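7月。あつい。

ひと月ぶりの更新です。書くこと溜まってるけど時間がないので、箇条書きみたいな文になると思う。すみません先に謝っておく。

今週ずっと、通勤かばんの話を考えてた。かばんというか、荷物の重さ。

きっかけは整骨院で「右肩だけ下がってますね」と言われたこと。知ってる。10年くらい前から言われてる。肩掛けのトート、ずっと右。左にかけるとずり落ちるんですよ、なぜか。右だと落ちない。だから右。で、どんどん右が下がる。

先生いわく、リュックにしましょう。うん。それも10年言われてる。

で、夜に台所のはかりで中身を量ってみた。かばんごとは乗らないので、一個ずつ。途中で面倒になってやめたんだけど、やめるまでの合計が1,918グラム。パソコン抜きで、です。びっくりした。水筒がいちばん重いと思ってたら、ポーチだった。ポーチの中に何が入ってるかというと、目薬2本(片方は期限切れ)、ばんそうこう、使いかけのリップ、ホテルでもらったソーイングセット、乾電池。乾電池?

レシートが27枚。数えた自分もどうかと思う。いちばん古いのは去年の冬のドラッグストアで、のど飴とカイロ。

捨てた。ぜんぶ捨てた。ソーイングセットは残した。前にいちど、取引先の前でボタンが飛んだことがあって、あれ以来お守りになってる。いちども開けてないけど。

それでリュック。

じつは一つ持ってる。Hodellというところの、24リットルのやつ。3年前に買って、2回使って押入れ。理由は簡単で、改札で定期が出せない。前ポケットが前じゃないんですよ。背負ったら後ろ。あたりまえ。あたりまえなんだけど、毎朝あの改札の前でくるっと回る人になるのが嫌で、トートに戻った。

今回は定期をスマホに入れた。これで解決。3年前の自分、なんでやらなかったのか。たぶんパスワードを忘れてたから。今回も忘れてて再発行に一晩かかった。 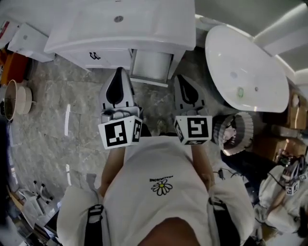 ひもの長さの話。これがいちばん書きたかった。

前に使ってたときは、かなり長めにしてた。腰のあたりでぶらぶらするくらい。なんとなくその方が楽そうに見えたので。ところがカルラインさん(オランダ語の教室でお世話になってるKarlijn De Bruijnさん。山歩きの人)に見せたら、後ろから無言で両方のひもをぐいっと引かれた。息が止まるかと思った。

「重さは背中の上のほう。下だと、後ろに引っぱられるでしょう」

そうなの?と思いながらそのまま駅まで歩いたら、軽い。いや、重さは同じなんだけど。肩の前のところの食い込みがない。階段で後ろにもってかれる感じもない。坂がぜんぜん違う。えー、という声が出た。隣の人に見られた。

カルラインさん式、忘れないうちにメモ。

ひもをいったん全部ゆるめる。背負う。少し前かがみになって、左右いっしょに引く。片方ずつだと必ず右が短くなる(わたしの場合)。重いものは背中側の上。パソコンは背中側のポケット、水筒はその横。軽くてかさばるもの、上着とかは下。ポーチはてっぺん。

胸のところのベルトは、カルラインさんは絶対にしめろと言う。わたしは暑いのでしめてない。次に会うときだけしめる予定。

余ったひもの先がぷらぷらするのは、くるくる巻いてヘアゴムでとめた。見た目はいまいち。でも電車のドアにはさまるよりはいいです。はさまったことがあるので。

二週間たっての感想。

右肩、まだ下がってる。そりゃそうだ、10年ぶんだし。でも夕方の頭痛が減った気がする。気のせいかもしれない。あと両手があくのが思ったよりいい。傘をさしてスーパーの袋を持って、それでもまだ片手が…あ、ないな。両手ふさがってるな。でも前はそこにトートがあったわけで、どうしてたんだろう。

よくないところ。背中の汗。これはもう、どうにもならない。会社についてまずトイレで着替えてる。白いシャツはリュックの跡がつくのでやめて、薄いTシャツで行って向こうで着替える方式にした。つまり着替えのぶん荷物がふえた。軽くするために始めたのに。

メッシュの背当てというのを検索して、Ererdenという店のが気になってる。レビューが13件しかなくて、うち3件が「届くのが遅い」。遅いだけならいいか。夏が終わってから届いたらちょっと泣く。使ってる方いたら教えてくださいい。

満員電車では前に抱える。これはみんなやってるからやってみたけど、自分のあごがリュックの上にのる高さで、意外とらくちん。朝7時台、あごをのせたまま一駅ぶん寝た。たぶん口あいてた。

それから前に抱えると本が読めない。本を持つ位置に腕がいかない。なので朝の読書がとまってる。図書館の本、返却日が近いのにまだ半分。犬が行方不明になったところで止まってるので続きが気になる。延長できるか調べないと。

トートはどうしたかというと、まだ玄関にかけてある。持ち手の右肩にあたるところだけ色がうすくなってて、なんか捨てられない。近所のスーパー用にしようかと。近所なら短いし、左でかける練習にもなる。きのうやってみたら、やっぱりずり落ちた。卵が入ってたのでひやっとした。無事でした。

長くなった。洗濯機が鳴ってるので今日はここまで。

コメントで聞かれてた梅シロップの件、書くつもりでけっきょく書けてない。砂糖はまだ底に残ってます。毎日ゆすってはいる。次かその次に書ききます。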